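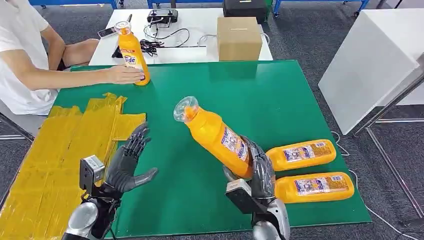 Second progress report to the Welance Fund
Toria refill trial, Utis
Mar 6, 2020

## Where we stand

The short version is that the trial is running, the money is being spent as planned, and we do not yet have evidence that the main idea works. The first report was more cheerful than this one. Having read it again, we think it leaned too hard on sign-ups and on what people told us at the counter, and it had very little to say about bottles coming back.

The idea, for anyone on the grants side who is new to the file: shoppers in Utis buy dish soap, laundry liquid or surface cleaner in a sturdy plastic bottle, pay a deposit, bring the empty back to any shop in the trial, and either fill it again or get the deposit back. We had 13 shops at the end of the reporting period. Between them they have sold 3,410 bottles. They have taken back 161.

Our target in the proposal was a return rate of 40 percent by the end of the trial. We are a long way under it. There are fair arguments for why the number should rise, and we go through them below, but they are the same arguments every refill program makes at this stage, and we would ask Welance to read them with some care.

## The return rate

The first argument is time. A bottle of laundry liquid lasts a small household for weeks, and a bottle of surface cleaner can last for months. Many of the bottles we have sold are probably still under a sink with something in them. That must be true of a good share of the late sales. It is harder to believe of the ones sold in the opening weeks, and those have not come back at a much better rate as far as the shop sheets can tell us.

The second argument is that people refill at home from a bigger container and keep our bottle. We have heard this at several counters. If it is common, it is a decent outcome for waste and a bad one for our figures. We have no way of measuring it at present. Until we do, we are not counting it as a success, and we have taken the line about "hidden reuse" out of the leaflet.

The third argument is the deposit. It was set low on the advice of the shops, who were worried about the shelf price. At its current level it seems that many shoppers treat it as part of the cost and forget it. We would like to try a higher deposit in a few of the shops during the next period. The shops are not keen. One owner pointed out that her customers already drive out to the McAlister store on the highway for cheap soap, and a bigger deposit gives them one more reason to go.

What we can say with confidence is limited. Returns are higher where the return crate is next to the till. Returns are close to nothing where it is in a back room and a customer has to ask. We knew this before the trial, or should have, and our shop agreement should have said where the crate goes. The new agreement does.

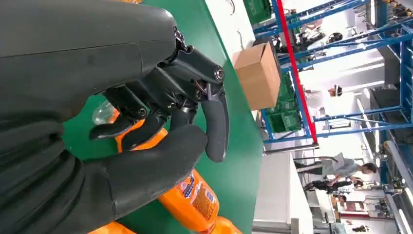
*Fingers at the neck of an orange plastic bottle.*

## Washing and refilling

The washing contract is with a small firm on the east side of town that also handles jars for two food producers. Their work has been good. Bottles come back clean and on the day promised, and the firm has been patient with batches far smaller than the contract assumed.

That last point matters for the budget. The price per bottle in the proposal rested on full loads. We are paying for part loads, and at present a washed bottle costs us more than a new one. The proposal's savings table should be treated as out of date. We have not replaced it with a new table, since any figure we put in now would depend almost completely on what we assume about returns.

Labels are still a nuisance. The paper label was chosen so that it would soak off, and it does, but it also starts to lift in a damp bathroom. Shoppers then peel it away, and a bottle with no label cannot legally go back on the shelf for refilling at the shop until staff have relabeled it. Some staff do this. Others put the bottle straight into the return crate, where it gets counted as a return when the customer in fact wanted a refill. We have found enough cases of this to distrust the split between the two columns on the shop sheets. The total is sound.

The drums and pumps are mostly fine. The laundry pump drips. The supplier sent a new seal, it dripped a little less, and there is now a tray under each one, which the shops paid for out of their own pockets. We have offered to cover that and will show it in the next claim under small equipment.

## What shoppers tell us

We ran a short survey at the counters. The answers were warm. People like the idea, they say they would recommend it to a friend, and nearly all of them say they intend to bring their bottle back.

We do not think Welance should give this much weight. The survey was handed out by the person who had just sold them the bottle, in a shop that had chosen to join. The ones who had no time for it did not fill it in. And the gap between what people say they will do and the number in the crates is the central problem of this project, so more evidence of good intentions does not move us forward.

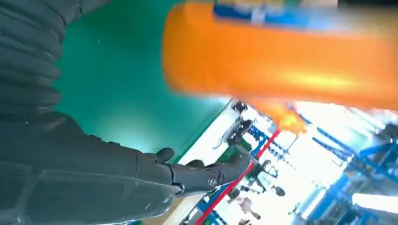
More useful were the complaints. Several people said they did not know that a bottle bought in one shop could be returned to another. This is printed on the label, in small type, on the back. A few had tried to hand one back at a shop outside the trial and were turned away, and they were annoyed, with good reason, as the window sticker we use looks a lot like the one for the old glass scheme. Parents with strollers said that carrying empties on the off chance of passing the right shop was too much trouble. We have some sympathy for that. The map of participating shops has a hole in it on the north side, where the bus comes in, and filling it should have come ahead of adding a third shop on the same downtown block.

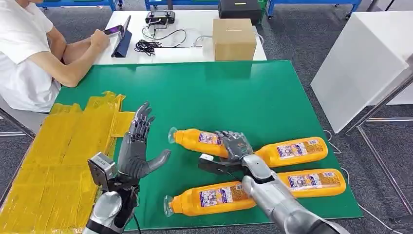 The choice of bottle needs another look before any more are ordered. The supplier offers a clear version and several colored ones, and there has been pressure from the shops to go for a strong color so that our bottles stand out on a crowded shelf. We can see the appeal. The two orange bottles on the green mat are easy to spot, and a bottle like that would be harder to lose track of in a kitchen cabinet. But bright plastic is harder to place with a recycler at the end of its life than clear plastic is, and given our present return rate, the end of its life is where most of our stock is going. A color that pleases the shops and makes the waste worse is a poor trade. Our leaning is to stay with clear and spend the money on a bigger, tougher label. The shops have been told this and about half of them disagree.

## Money

Spending is within the approved lines. Transport is under, for the bad reason that there is not much to transport. Washing is over per bottle and under in total. Printing is over, since the leaflet was done twice. The first version promised things we could not back up.

We are not asking for more funds. We would like permission to move part of the transport line to labels and to the deposit test. The amounts are in the attached sheet.

## Next period

- Test a higher deposit in the shops that will agree to it, and keep a matched group at the old rate.
- Move every return crate to the till. Shops that will not do this leave the trial at the end of March.
- Rewrite the shop sheet so that refills and returns cannot be mixed up.
- Change the window sticker.
- Find at least one shop on the north side, close to the bus stop.
- Put a purchase month on the label, so that we can tell how old a returned bottle is.

The last item should have been done at the start. Without it we cannot separate slow returns from no returns, and that is the question Welance is paying us to answer.

## A note on continuing

The Fund asked in its last letter whether Toria could be extended to other towns after this year. Our answer for now is no. There is interest from outside Utis, some of it from people who have read the first report and taken its tone at face value. We have written back to say that the results are not in.

If the deposit test and the moved crates do not bring a clear rise, we would suggest stopping the bottle side of the trial early and keeping only the pumps, for people who bring whatever container they have. That would be a smaller project than the one you funded. It would also be cheaper to run, and several of the shops have quietly been doing it already. We will send the first crate figures under the new agreement as soon as the sheets are in.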